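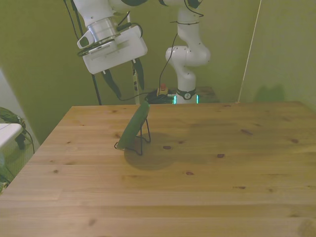

Vosero is recruiting panelists for a study of how people judge the color and finish of everyday surfaces. The study concerns whites, grays and light woods, the three groups for which written descriptions of a product most often disagree with what a buyer reports seeing. Flat samples account for most of the published work on white. Curved parts have received less attention, although a bend in a white part carries a range of tones from one side to the other, as on the smooth white links of the arm standing behind the table. A panelist asked to give a single color name to such a part has to decide which area to name, and the study records how that decision is made. No background in design, printing or paint is needed.

About the study

The study is called Adus. It will enroll 262 adults, each of whom attends three sessions at the Najjar Building. All viewing takes place in the same room, under the same lamps, with the window blinds closed. Samples are shown on a neutral gray stand at a fixed distance from the chair. Panelists may lean to either side but may not pick up a sample unless the session leader says so.

Session one covers painted and molded whites. Panelists rate each sample for warmth, brightness and gloss on a scale from 0 to 100. There are no correct ratings. Some samples are repeated later in the session so that the consistency of each rater can be measured.

Session two covers light woods. Panelists sort samples by overall color, then rate the visual effect of grain, knots and joints between boards. The sorting task is done twice, in a different order each time. Samples include clear boards, boards with tight knots, and panels made up of strips from more than one board.

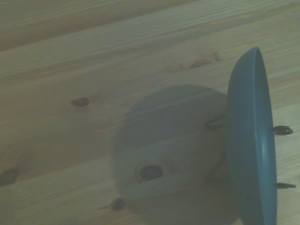 Light pine with dark knots and slanted grain.

Session three is a wording task. Panelists read short product descriptions, select the sample that fits each one best, and state how certain they are. A description such as "pale natural pine" can fit several samples at once. The spread of answers is of more interest to the study than the most common answer. Where none of the samples fits, panelists say so and give their own wording.

Who can take part

Applicants must be 18 or older and able to read printed English at normal desk distance, with glasses or contact lenses if needed. Tinted lenses may not be worn during viewing. All applicants complete the Clatov screening sheet for color vision at the first visit. Applicants with a color vision deficiency are not excluded -- a separate group has been set aside for them, with the same tasks and the same pay.

Persons who work in paint mixing, print proofing or lumber grading should state this on the form. A limited number of places is open to them, and their ratings will be analyzed separately.

Payment and schedule

Panelists receive $200 on completion of all sessions. Those who withdraw early are paid in proportion to the sessions attended. Sessions are held in the morning and early afternoon. At least one night must pass between sessions, and a panelist should attend at the same time of day throughout where possible. Parking is available behind the building, and the viewing room is on the ground floor with step-free access.

Cell phones are switched off during viewing. Water is allowed in the room; food is not. Panelists are asked to wear dark or neutral clothing on the upper body. Gray smocks are available at the desk.

Data

Ratings are stored under a panel number. Names and contact details are kept in a separate file, used for scheduling and payment, and deleted when payment has cleared. Spoken answers in session three are typed by the session leader; no sound recording is made. A panelist may ask for his or her ratings to be removed at any time before the analysis begins.

How to apply

Request an application form from the Adus study desk at the Najjar Building, in person or by mail. State your age, whether you wear corrective lenses, any work experience listed above, and the times of day when you are available. Applications close on 9th January. Those who applied in the November round and were placed on the waiting list do not need to apply again -- their forms remain valid, but changes of address should be reported.

Questions about eligibility or access should be addressed to Johannes Mkhize, Panel Coordinator, Vosero. Questions about the results cannot be answered while viewing is in progress. A written summary will be mailed to all panelists who request one on the form.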